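ok so I spent the morning at the Gumari courthouse for the Sunemard matter and I have thoughts, bear with me, this'll be a few posts

For anyone just catching up: Sunemard is the storage place out past the highway. Their former bookkeeper is charged with fraud over customer deposits, 674 of them according to the Crown. He's pleaded not guilty. Today was meant to be day one of the trial. It was not day one of the trial!

What we got was three hours of arguing over whether the bank records had been handed to the defence in time. The Crown says October. The defence says they got a disc in October but 496 pages on it wouldn't open, and they've been writing letters about it ever since. The judge was not impressed with anybody.

I counted one juror fully asleep before they were sent out (I don't blame him, the heating in that building is set for a greenhouse)
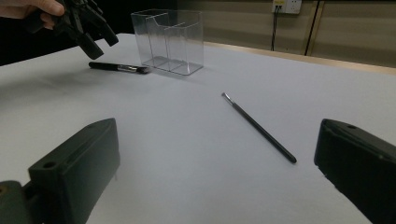
Gülizar Uçar replied that the late disclosure is a bigger deal than I was making it sound, and that if the judge won't give them an adjournment it's an appeal point sitting there ready to go. Fair. I hadn't thought of it that way and I've edited my notes.

Anyway, he did give them one! Two weeks. Bail continues on the same conditions: surrender the passport, report Mondays at the Hajji Street station, no contact with Sunemard staff

A few of you asked about getting your deposits back. The criminal case won't necessarily do that for you. There can be a restitution order if he's convicted, but small claims is its own thing. My unit was $600 to get into and I filed separately. The form's at the registry counter, bring two copies, they won't photocopy for you

Teodoro Miranda is going to cover the next date for me as I'll be at my sister's. Please be nice to him, and send him the parking tip about the lot behind Bisitz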